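**White desk tops - regret it or love it?**

**mossy_kettle**
Okay so I'm redoing the spare room this May and I can't decide on a desk top. I've had the same brown one forever and the room is a cave. Ravmont has a plain white one for 200 and I keep going back to look at it. My sister-in-law says white shows every coffee ring. Is she right??

**dunebuggy468**
She's right. I had a white one for 5 years and wiped it down every single night. Pens, newspaper ink, blueberry jam - it all shows. Go with the Olvera in oak and be happy.

**pestopants**
Disagree with dunebuggy! Dark tops show dust way worse, and you can't wipe dust off for more than an hour before it's back. Mine is white, the walls are pale gray, and the whole room feels bigger. 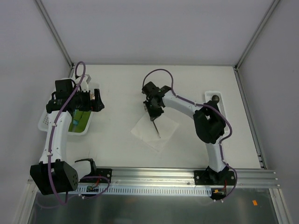 I'd pay more attention to the finish. Glossy will drive you nuts if you have a lamp close by, so get matte. And use a desk pad where the mug goes, problem solved.

**dunebuggy468**
If you need a pad to protect it, why buy white in the first place lol

**pestopants**
I'd use a pad on oak too! Rings on oak are forever.

**mossy_kettle**
Hmm, okay, matte is a good point. The Ravmont one looked pretty shiny in the store. Has anyone tried Plirnora? They have a matte white but it only comes in the long size and I'd have to cut it down.

**tallgrass_2156**
Cut mine with a circular saw and painter's tape over the line. Came out fine - go slow and put the cut end against the wall.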